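Workshop notebook, back room – November

Started on the Wongsuwan frames at nine. Four of the big ones are for the long wall, and the gilding on the largest has lifted along the bottom rail, right where every visitor under the age of eight will put a finger. Consolidated with warm rabbit skin glue, small brush, silicone paper over, sandbag on top. Left it alone, which I find hard.

The show is still called "Memon, Works on Paper and Otherwise." I've asked Pornthip twice what Otherwise covers. She says the canvases, the two ceramic heads and whatever comes out of the last crate. The last crate is at the shipper's. It has been at the shipper's since before I bought these shoes.

Hanging height: we settled on 60 inches to center, then Chalerm hung the first three to the eye of Chalerm, who is tall. They look wonderful if you are Chalerm. Rehung after lunch. Old holes filled and sanded, touch-up tomorrow, and would whoever used the good white on the stair rail please write down that they did it. The can is down to a skin and a rumor.

Inventory numbers. The loan list runs to 3571, though obviously we don't have that many things, it's the lender's own numbering and starts wherever it likes. Trouble is 639, which appears on both the ink drawing of the boats and the small oil study of somebody's kitchen. The tag on the oil is older, in brown ink, and the one on the drawing is a sticker. I believe the brown ink. Jintana believes the sticker. Email sent to the lender, copied to Jintana so she can see how fair I was about it.

Glass: acrylic for the pastels was a mistake and I wrote so in September. Static pulls the pigment straight off the sheet. Peiyu unframed the first one face up, very slowly, and there was already a faint haze of orange on the inside of the glazing. Two pastels to be reglazed with the laminated stuff. It weighs a ton, so D-rings instead of the little hooks, and check the studs on the short wall before anybody gets ambitious.

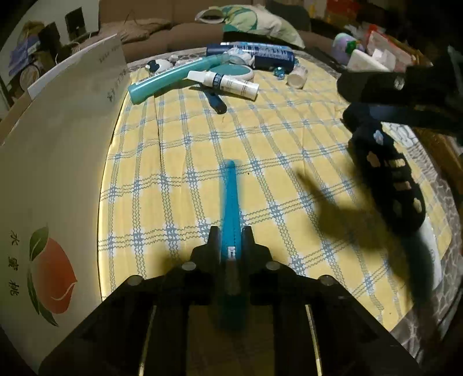
Lighting after four, when the skylight stops interfering. We're at 50 lux on the paper, measured at the center and again at the top corners, where it creeps up. Dropped the end fixture one notch and it behaved. The oils can have more and they want it; the big red one goes to mud in low light and looks like something you'd scrape off a pan. Sombat would like a single spot on each ceramic head, "like saints." I set it up to show him why not. It looks terrific. I've left it on and will be quiet for a day or so.

Mounts for the heads: brass pins, sleeved with polyethylene tubing, sanded and painted to match. First pin on the left head is a hair too long and it rocks if you breathe on the plinth. Recut it. Second pin too short. There's a third pin now and I don't wish to discuss how long it took. Museum wax under both bases anyway.

Wall text arrived from the printer. Panel one is fine. Panel two says the artist was "widely exhibited in his lifetime and shortly before," and I read it four times in case it was deep. Back to Pornthip. She says it was correct in the file. It was not correct in the file, I have the file open. Reprint due in three days, and the vinyl for the title wall comes in the same box, so nothing goes up by the door until then. Reminder for whoever does the vinyl: the wall needs to be dry for longer than you want it to be.

Condition reports are done for the works on paper, apart from the folded letter, where I need a second pair of eyes. There is foxing along one fold that I don't see in the lender's photos, but the lender's photos were taken through a glass door, by the look of them. Noted, dated, shot with the gray card in. If it was there before, good. If it wasn't, it happened in the van, and I'd like that on record before the van's people start remembering things.

Humidity 51 in the morning, 54 by closing. The logger in the corner said 68 for most of an hour, then I moved the mop bucket.

Lulia came by at the end of the day to see where her two lithographs were going. She wanted them side by side. They're on facing walls, so you have to turn around, and I said it was a conversation. She said it was a neck injury. We'll try them together in the morning. It means shifting the Mivirlow woodcut to the left by a foot and filling yet another hole, in the white we don't have.

For tomorrow:
Buy white. Write down which white.
Sandbag off the big frame, check for blanching, tone the losses if it's sound.
Studs, short wall.
Ring the shipper about the crate. Be pleasant for the first minute.
Ask Jintana whether she's heard about 639. Don't bring up the brown ink.
Laminated glass pickup, take blankets and Chalerm.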